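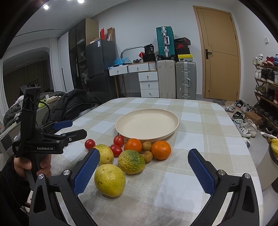

Fruit plates replace candy bowls at Prellia guest house

Monday, June 29, 2020

The Prellia guest house on Bisero Street has stopped putting out candy for people checking in and now offers fresh fruit at a shared table near the door. The change began in March with a single plate and has since become a regular part of the day, according to manager Lụa Cao.

Fruit is bought twice a week from the Mazandarani market, a short walk from the house. Cao said she buys whatever looks good and is easy to eat without a knife. Small tomatoes and mandarins have been on the list from the start. Yellow fruit with bumpy or wrinkled skin took longer to catch on.

"People saw the wrinkles and left it alone," Cao said. "I put a card out telling them to try it, and after that it started to go."

The guest house spent $277 on fruit between the start of March and the middle of June. Candy and packaged cookies for the same months of last year cost $15 more. Cao said the savings were small and had little to do with the decision.
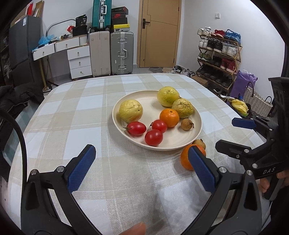 Guests had been asking for something fresh, she said, mostly those who arrived in the evening after the market had closed. Many come in with suitcases and want a bite before they go up to their rooms. The kitchen shuts at 3 in the afternoon and the nearest grocery store is a bus ride away.

The plate is washed and refilled each morning. Anything soft is taken off and used in the kitchen, where the tomatoes go into soup and the citrus into a jam served at breakfast. Bananas are kept apart from the other fruit so that it does not ripen too fast.

Two other houses on the street have asked about doing the same. One of them, the Trirnutia, plans to start in the fall with apples and pears from a grower outside town.

Cao said she would like to add local plums when they come in, though the price went up last summer and she has not yet talked to the stall owners. She also wants a second plate for the upstairs landing.

The fruit is free to anyone staying at the house. Day visitors are asked to leave a dollar in the jar at the front desk.

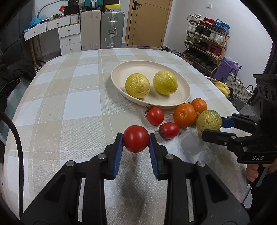
Tomatoes, mandarins and yellow fruit on the checked tablecloth, with bananas at the end of the table.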